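Laying the table at work

Since April we eat lunch together in our office, and I have taken over the table. It is white and a little shiny, so every crumb can be seen. I wipe it first, then I bring the plates. Annelies taught me to put them down from the left side, which I still find slow. 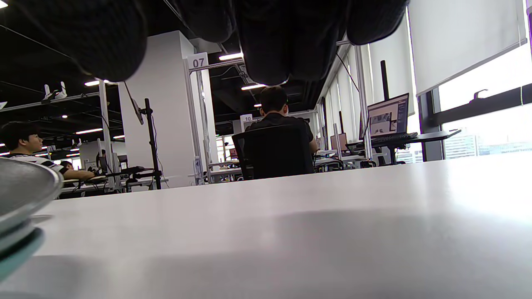 What I would like to change

The grey-green colour looks nice on white, I think. But I would like a cloth for the middle, maybe 80 centimetres wide. Gertraud has one at home and will look for it. We also need 3 more soup spoons.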